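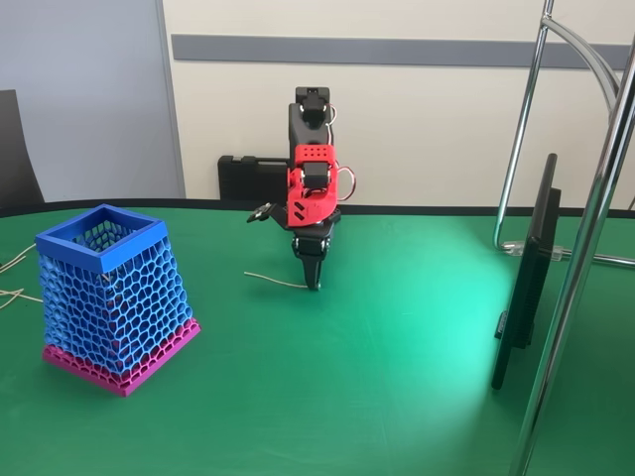

Unit 4: Can a machine do the chores yet?

Course notes, September. Prepared by Marjan Najafi for the evening group at Bronitz.

4.1 What we mean by a chore

In the first three units we talked about machines which repeat one movement very well. A chore is a different thing. When you tidy a table, you never find the same table two times. The objects are somewhere else, the light has changed, and one thing is lying on top of another. A person does not notice this as a difficulty. For an arm with five or six motors it is almost the whole difficulty.

For this unit a chore has a start, an end which you can check, and at least one object that is not fixed. "Put the small things into the basket" is a chore. "Move to position B" is not one, even if position B happens to be over the basket.

4.2 The household side

The work for this unit is tidying on a tabletop, with a small arm, a green surface and a honeycomb basket in blue and pink. I like this kind of task for teaching because students think it is too easy, and then they try to write down the steps.

Please write them down before you read further. Most people write "pick up, carry, drop". Banafsheh Fallahi, who graded the papers last year, asked for these questions to be answered also:

Where does the gripper come from, above or from the side?
What does the arm do if it closes its jaws and there is nothing between them?
How high must it go to pass over the rim?
Who decides that the table is now tidy?

The last question was left out of most papers. In a kitchen it is you who decides, with one look. A machine needs a rule for it, and the rule is usually worse than your look.

4.3 Thin things

Blocks and cubes are kind to a gripper. They have flat sides and they stay where you put them. Sticks are much less kind. If they lie across each other in a pile, pulling on one will move the others, so the plan you made a second ago is already old.

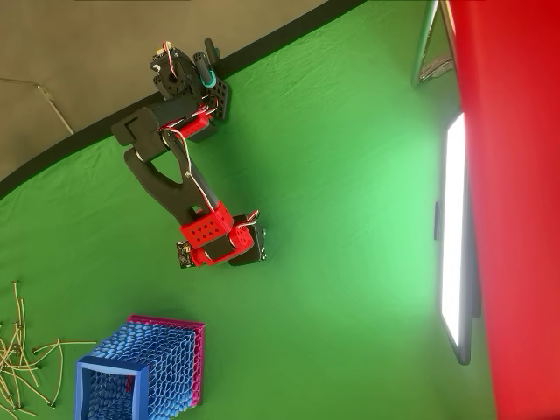
Also, the jaws must come very near to the surface to take something so thin. If they come a little too low they push into the table, and a little too high they close on air. Soft cloth makes this harder, for a fold can be higher than the object is thick.

In our practice log from the Trevico course there are 379 attempts at picking up one thin object. In 331 of them something was held by the gripper at the end. This sounds good, but the log counts it as a success also when two or three objects came together. You should always ask what was counted before you are impressed by a number.

4.4 The shop-floor side

On a shop floor the chore can be made smaller. At Isosum, the packing firm which we will use in the case study, they did not wait for a cleverer arm. They put the parts in trays, all facing the same way, and the arm they had was then good enough. A person fills the trays. So the work was moved to another place, and some of it is still done by hand. I do not say this is bad, only that it must be included when you write that a job "is automated".

At home it is not possible to do the same. Who will put the spoons in a tray so that the robot can put them in a drawer?

4.5 For next time

Read the Ghumman chapter up to the part on force limits. Choose one chore you do yourself, time it, and write the steps in 300 words or less. Mark each step where you used your fingers to feel something and did not look. If you have more than 20 steps, choose a smaller chore.

Bring the paper printed, please. The projector in our room is still at the repair shop.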